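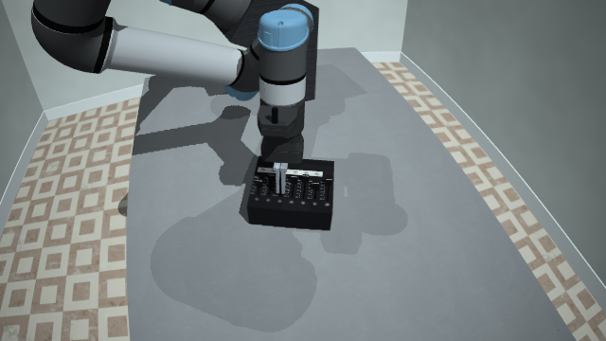

A black slider control panel on a gray mat.

Fader (audio)

2 min read

A fader is the sliding knob on a mixing desk that makes a sound louder or softer, and I could talk about them all day! Push it up and you get more, pull it down and you get less. Older desks mostly had round knobs (I learned on a secondhand Proden with 8 of them), and riding two at once took some real finger yoga.

Most faders are marked in decibels, with a zero near the top called unity, where the signal passes through unchanged. The spacing bunches up toward the bottom, so a tiny nudge down there makes a big jump. A crossfader is the sideways kind DJs use to slide from one record to another.
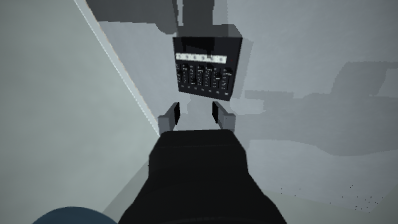
Anjana Sikder wrote in to say that I should mention dust, as a scratchy fader usually just needs cleaning, and she's right. I'd add that you should use a cleaner made for faders, because the ordinary contact spray can strip the grease and leave the slide feeling rough.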